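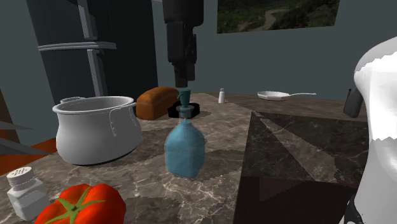
Clason Kitchen Pack for Zundex

Overview
The Kitchen Pack is an add-on scene library for the Zundex simulator. It supplies countertop layouts, household objects and scripted pick tasks for testing grasp planners and training manipulation policies before any hardware time is booked. Objects can be placed by hand in the scene editor or scattered by the layout generator from a seed value.

What is included
300 object models with collision meshes
17 counter surfaces, stone and wood
7 base room layouts
4 gripper profiles, all parallel-jaw
Task scripts for pick, place, lift and transfer

Object models
Each model ships with a visual mesh, a simplified collision mesh, mass, center of mass and a default friction value. Food items, cookware and containers are stored in separate folders. Bottles and shakers come in more than one size, and scale can be changed per scene. Collision meshes do not rescale on their own; run the rebuild command after any change in scale.

Translucent materials, such as the blue bottle body, are rendered with a thin outer layer. This layer is visual only and is ignored by the contact solver. Simulated depth cameras return the outer surface by default. Set depth_mode to "dropout" to return missing values on translucent parts instead.

Top-down pick task
The task starts with the gripper vertical and the fingertips above the cap of the target. The approach axis follows the vertical axis of the object. Approach height, closing speed and grip force are set in the task file. Distractor objects can be left in place or removed with a single flag. Pots, pans and loaves stay movable unless marked as fixed, so an arm link that touches one will push it.

Success is logged when the target clears the counter by the set lift height and stays there for the hold period. A contact between the arm and any other object is logged as a separate event and does not end the run.

Lighting
Light direction and strength are sampled per run. Hard shadows are on by default. Users training on color images should leave them on for at least part of the data.

Known limits
Liquids are not simulated. Bread and produce are rigid bodies. Pot straps and handles are part of the main mesh and do not bend.

Requirements
Zundex with the Vaher contact solver enabled. Up to 4 scenes can run in parallel on one Bika node license. The July build fixes a loading error in the refrigerator model.

Licensing
Per seat, with updates. Site licenses on request.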